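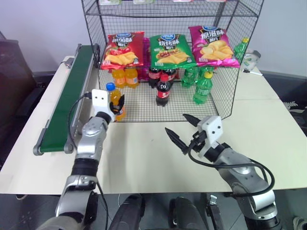

Operators wanted for a grip fault study, short term, paid, on site at Cimetti. We are looking for people to sit with a two-arm picking cell and help us find out why it drops things. Start is as soon as we can get you through the safety walk-through. The job on the bench is easy to describe: drinks come off the lower level of the wire rack and go onto the belt, a bottle at a time. Orange on the left, cola in the middle, green soda on the right, chips above. The left arm works in close, fingers right at the front orange bottle with the blue cap, and the grid floor and the bags overhead don't leave it a lot of room. That is where most of the trouble starts.

What went wrong

In January the left gripper let go of a full bottle over the belt. Not a slow slip, it just opened. Bottle hit the side rail, split, soda into the drive end of the conveyor. Cell was down two days. Nobody hurt but an operator had been leaning in a minute earlier to straighten a bag, and that is the part we did not like.

We pulled the logs. 2,777 picks in the run before the drop, and the gripper had reported "closed, holding" on every one, including 657 where the force reading was under the limit we had set ourselves. The software was taking the finger position as good enough and never checked the force. So the arm thought it had a firm hold when it didn't always have one. The Gonik controller has since been patched. Drops are down but they have not stopped, and we now see a second fault we can't explain: a short dropout on the gripper signal, mostly when the wrist is turned to lay the bottle over. Could be the cable. Could be the connector. Could be us.
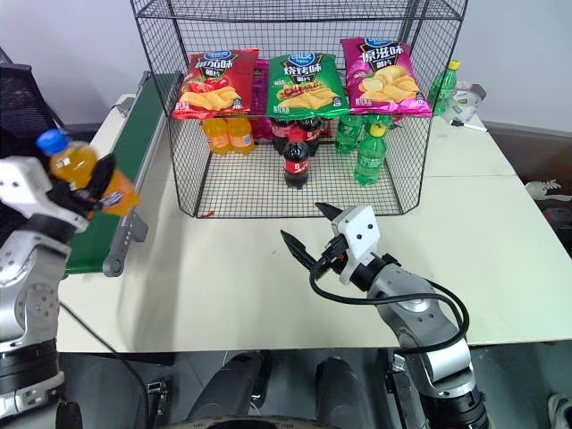
We need eyes on it during the turn and the carry, over and over, with somebody writing down what they see at the time and not at the end of the shift. The logs alone wont get us there.

What you would do

Run the cell in four hour shifts, morning or afternoon. Reset the rack between runs using the layout sheet.
Log every drop, slip, tilt, bad placement or odd noise. Time, arm, item, what happened, what you did.
Check gripper fingers and cable loops at the start of each run and after any stop. Sign the sheet.
Hit the stop when something looks off. You will never be asked why you stopped it. You may be asked why you didn't.
Swap bottle types and fill levels when the test plan says so.
Sit in on the review at the end of the week, half an hour, bring your notes.

The target is 3,000 logged picks across the whole group. There is no per-person quota and no bonus for speed. Please don't rush resets to get your numbers up, we had that on the last round and threw out a lot of data.

Who we want

No robotics background needed. People who have worked a stock room, a packing line, a lab bench or a kitchen tend to do well.
Able to stand for most of a shift and lift a case of drinks.
Closed shoes. Long hair tied back, no lanyards, no loose sleeves near the arms.
Readable handwriting or decent typing, one or the other.
Comfortable saying "I don't know what happened" in a log. Much better than a guess.
18 or over.

We also need two people with hands-on cable or connector repair experience. Same shifts, higher rate. Say so in the first line of your email.

Safety, please read this

The rule since the January drop is hands out of the work area unless the cell is stopped AND the key is in your pocket. Both. The rack gets straightened with the cell stopped, the belt gets wiped with the cell stopped, a bag that is about to fall is allowed to fall. Speed is capped at 300 mm per second for the whole study, both arms. Everybody does the walk-through with the Medavden safety lead before their first shift, including if you have worked with arms before. Especially then.

If you are pregnant or have an implanted device, talk to us before you apply so we can go over the setup with you privately.

Pay and practical stuff

Hourly, paid every two weeks through Zakaria, who handle contracts and badges for us. The walk-through is paid time. Parking in the back lot, the front one is visitors only and they do tow. There is a fridge and a microwave. Drinks from the rack are test items, not refreshments, some have been dropped more than once and you do not want to open them.

How to apply

Email the Cimetti test desk with "grip study" in the subject. Tell us which shifts you can do, any dates you can't, and a few lines on a time you spotted something wrong with a machine or a process and what you did next. No cover letter. Resume optional.

Posted June 10, 2023. We are reading applications as they come in and will close the listing when the shifts are full, so sooner is better. If you applied for the last round you need to apply agian, we did not keep the old list.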